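Demurrage (tanker shipping)

Demurrage is the money a charterer pays a shipowner when a tanker is kept waiting longer than the contract allows. I've been editing the shipping pages on this wiki for a while now and it's still my favourite subject on here (I know, I know), so do bear with me if I run on a bit!

The agreed waiting and pumping time is called laytime. It starts a set time after the master gives notice that the ship has arrived, usually 6 hours, and stops when the hoses come off. Go past it and the clock keeps ticking, weekends and all – old hands say "once on demurrage, always on demurrage", though a few exceptions can be written in.
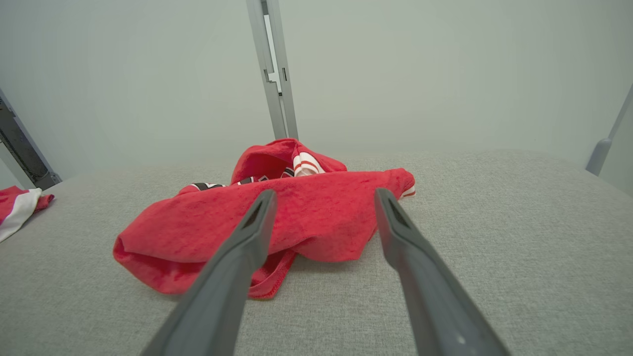

Avram wrote on the talk page that I'd made it sound too simple, and that bad weather at a terminal like Skatstead often counts at half rate, so the two sides end up arguing over wind logs for months. Fair point, and I've added it here. Half rate for weather is common in crude contracts, but you do have to read the clause.

Rates are normally quoted per day and worked out pro rata for part of a day. Take a crude cargo on the Prorex form: if the daily rate is 1000 dollars an hour in old money, so 24,000, and the ship runs 20 hours over, the bill is 20,000 dollars. I like that one for the easy sums, real rates jump about terribly with the freight market.

Claims have to be sent in before a time bar, with the papers attached. Miss it by a day and the money is gone, however good the claim was. Traders such as Zilter keep whole desks for this.

See also: Laytime, Notice of readiness, Worldscale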